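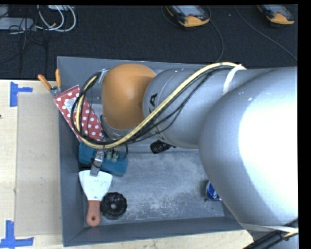 Odds and ends in a grey bin, with an orange joint on the arm over it.

Clearing out the kitchen drawer (and the hall closet, and under the stairs)

Well, I finally did it. February is a miserable month for going outside in Galtdale, so I gave myself 20 minutes every evening after dinner to sort through one messy spot in the house, and I kept going until I ran out of messy spots. I started with the drawer next to the stove, which hadn't opened all the way in years because a potato masher kept catching on the top. Out came three tape measures, a bag of picture hooks and the spare key to a bike I sold when we lived on Eskola Road!

My rule was simple: everything goes in one bin first, and no deciding until the drawer is empty and wiped down. I used to stand there holding a dead flashlight and arguing with myself, and that's how you lose an evening. With the bin you just tip and go. Then I put back what I'd used since last summer, and the rest went into a box for the Savham swap shelf.

Zarmeena Bangash wrote in after the last issue to ask what I do with cords and chargers. I label them with masking tape, and if I can't work out what one belongs to, it gets until the end of the month. I had 13 of those. Two turned out to be for the old baby monitor, so off they went with it.

The closet was slower going (coats have pockets, and pockets have receipts), but I found my good gloves and a library card from 2 towns ago. Under the stairs I'm still only halfway in. There's a tent back there, I'm sure of it.

If you've got a drawer like mine, send me your worst find and I'll print a few next time. Sipho Kruger has already claimed a jar of 426 buttons, so you've got some catching up to do.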